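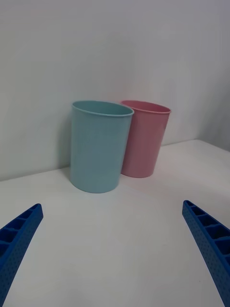

会社について

Gusportは、小物の仕分け、袋詰め、セット組みを請け負う会社です。知育玩具の部品、イベント用品、文具の付属品など、ひとつひとつは小さく、種類の多いものを扱っています。お客様からばらばらの状態で品物をお預かりし、決められた組み合わせにそろえ、検品して送り出すまでが仕事の範囲です。

拠点は2か所あります。本社には受注、購買、経理と小口の作業場があり、Toseo事業所には大口の作業場と倉庫があります。働いている人は両拠点を合わせて281人で、そのうち半数以上がToseo事業所の勤務です。短時間勤務の人も、フルタイムの人も同じ台に並んで作業をします。

扱う組み合わせは年間500種を超えます。同じ品物が長く続くことはあまりなく、午前と午後で中身が変わる日もあります。このため、大きな専用機を据え付けて同じ動作を繰り返させる方法は、当社の仕事にはなかなか合いませんでした。封かん機とラベル貼り機は以前から使っていますが、容器に品物を入れる、取り出す、色ごとに分けるといった部分は、長く手作業のままでした。

現在はその一部を、二本のロボットアームに受け持たせる準備を進めています。社内ではこの取り組みをEstrellaと呼んでいます。このページでは、会社のあらましとあわせて、Estrellaによって作業場の仕事がどう変わってきたかをお知らせします。

手作業で残っていたもの

セット組みの作業は、見た目よりも手首と目を使います。カップ形の容器に小さな部品を入れる仕事では、容器を起こし、部品をつまみ、入れて、中をのぞいて確かめるという動作が続きます。ひとつの動作は軽くても、同じ姿勢で続けると肩と手首に疲れがたまります。

作業者への聞き取りでは、負担の大きい作業として次のものが挙がりました。

容器の並べ直し
返却品の容器から中身を取り出す作業
色の近い容器の仕分け(夕方、窓側の台で特に見分けにくい)
中身の入れ忘れの確認

部品を入れる作業そのものよりも、その前後の細かい手間を挙げた人が多くいました。それまで管理側は投入作業の速さばかりを測っていたため、どこを機械に任せるかの順番を組み直しました。最初に取りかかったのは、容器の並べ直しと中身の取り出しです。
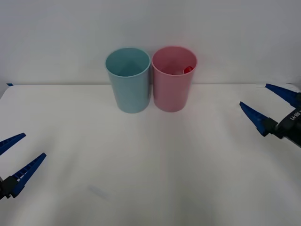 Toseo事業所 作業支援グループ

作業支援グループは、Estrellaの立ち上げに合わせてToseo事業所に置かれた部署です。所属は5人で、全員がセット組みか検品の現場を経験しています。機械の設計を専門に学んだ人はいません。アームの据え付けと大きな修理は外部の業者に頼み、グループでは動作の教え込み、作業台の準備、記録、現場への説明を受け持っています。

練習には白い天板の台を使い、左右にグリッパーを配置しています。指は青い樹脂製で、内側に細かい段があります。置いてあるのは水色とピンクのカップで、ピンクのほうには赤い小さな球が入っています。実際の受注品を使う前に、こうした形の単純なものでつかみ方と置き方を確かめます。

つかみ方でいちばん手間がかかるのは、カップ同士が近いときです。人は片方の指を隙間に差し入れ、隣をわずかに押しながら一つだけ持ち上げます。ほとんどの人はこの動きを意識していません。アームに教えるときは、どちらの手で先に触れるか、縁を持つか胴を持つか、隣が動いたらどうするかを決めておく必要があります。グループでは、検品の経験が長い作業者に同じ作業をゆっくり行ってもらい、手の順序を書き出すところから始めました。

書き出した順序は、そのまま新人向けの手順書にも使っています。以前の手順書には「容器を取る」と一行あるだけでしたが、現在は持つ位置と、隣の容器を倒さない取り方が書いてあります。アームのために作った資料が、先に人の教育で役に立った形です。

一日の流れ

作業支援グループの一日は、台の清掃と指の点検から始まります。指の段に細かいくずが挟まっていると、つかんだときに容器が滑ることがあります。点検は当番制で、結果を共用の帳面に書きます。

午前は動作の教え込みにあてます。担当者が二本のアームを操作し、同じ作業を容器の位置を変えながら繰り返します。うまくいった回も失敗した回も、どちらも記録に残します。失敗の内容は、落とした、倒した、隣に当てた、つかめなかったのいずれかに分け、どれにも当てはまらないときは言葉で書きます。

午後は、教えた動作をアームだけで行わせて確認します。確認中は担当者が台の横に立ち、停止ボタンに手が届く位置を離れません。15時に休憩をとり、その後は記録の整理と、翌日に使う品物の準備をします。準備では、倉庫から出した品物に欠けや汚れがないかも見ておきます。

なお、操作には慣れが要ります。続けて操作すると目が疲れるため、担当者は途中で必ず交代します。これは現場の検品作業で以前から行っていた交代の決まりを、そのまま持ち込んだものです。

働く人にとって変わったこと

Estrellaを始めるにあたり、会社は作業者全員に対して、アームの導入を理由に契約を打ち切ったり、勤務時間を減らしたりしないことを文書で伝えました。この文書は現在も休憩室の掲示板に貼ってあります。

説明会では、仕事の量が減るのではないか、機械の速さに合わせて急がされるのではないか、という質問が多く出ました。後者については、アームの作業台を人の作業列から離して置くことにしました。アームが処理した容器は一度棚にため、作業者が自分の都合のよいときに引き取ります。ベルトでつなぐ案もありましたが、見送りました。

仕事の中身にも変化があります。並べ直しの一部をアームの台に回した列では、作業者の時間が検品に移りました。検品は立ったままでも座ったままでもできるので、腰に不安のある人が選びやすい仕事です。一方で、目を使う時間は長くなりました。照明を増やし、休憩の間隔を短くしましたが、目の疲れを訴える声はまだ残っています。

役割も増えました。記録係、台の点検係、操作担当です。いずれも希望制で、所定の練習を終えると手当がつきます。操作担当には、はじめは若い人が多く手を挙げると見ていましたが、希望したのはセット組みの経験が長い人たちでした。品物の滑りやすさや倒れやすさをよく知っているため、教え込みの進みが早く、現在の操作の基準はこの人たちの手順をもとにしています。

希望しない人は、これまでどおりの作業を続けています。アームの台に関わらないことで評価が下がることはありません。

人が続けている仕事

次の仕事は、当面アームに任せる予定がありません。

柔らかい袋に入った品物の仕分け
お客様の見本と照らし合わせる色の確認
少量で、その日のうちに仕様が変わる注文
最終検品と出荷の判断

袋物は形が定まらず、教え込みにかかる時間が作業時間に見合いません。色の確認は、お客様ごとに許容の幅が違い、電話で相談しながら決めることもあります。最終検品は、責任の所在をはっきりさせるため、必ず人が行って記名します。

アームの速さは、慣れた作業者に及びません。並べ直しでも取り出しでも、同じ時間で比べれば人のほうが多く進みます。会社が期待しているのは、繁忙期に長く続く単純な動作を肩代わりさせることです。11月は年末向けのセット品が重なり、毎年残業が増えます。この時期の残業を減らせるかどうかを、Estrellaを続ける判断の材料にしています。

安全について

アームの台のまわりには床に線を引き、動作中は担当者以外が入らない決まりにしています。担当者も、動作中に天板の上へ手を出しません。容器が倒れたときは、いったん停止してから直します。急いでいると手が先に出やすいため、この点は毎朝の打ち合わせで声に出して確認しています。

ひやりとした出来事は、けががなくても用紙に書いて提出します。提出した人の名前は掲示しません。集まった用紙は作業支援グループと現場の代表が一緒に読み、床の線の位置や棚の高さを直すときに使います。棚の高さはすでに一度下げました。

記録の扱い

作業台の映像と動作の記録は、教え込みと不具合の調査にだけ使います。作業者の速さを比べたり、勤務評価に使ったりすることはありません。台の近くで働く人には、記録している時間帯を表示灯で知らせています。

仕分けの数量と失敗の分類は、在庫の管理に使っているHikexに毎日の終わりに入力します。Hikexはもともと倉庫の出し入れのために社内で作った仕組みで、アームの台の欄は後から足しました。画面が見にくいという意見があり、入力欄の並びを直しているところです。

見学と求人

Toseo事業所では、お取引先と近隣の学校からの見学を受け入れています。見学できるのは作業場の通路とアームの台の外側です。お客様の品物が並んでいる日は、通路の一部を閉めることがあります。希望日が決まりましたら、早めに総務までご連絡ください。

セット組み、検品、倉庫の各職種で、働く方を募集しています。未経験の方には、手順書を使った練習の期間があります。アームの操作を希望される場合も、まずセット組みか検品の仕事についていただき、現場に慣れてから練習に入ります。勤務時間は面談のうえで決めます。

お問い合わせの窓口は本社総務です。Toseo事業所への直接のご訪問はお受けできないことがありますので、事前にお知らせください。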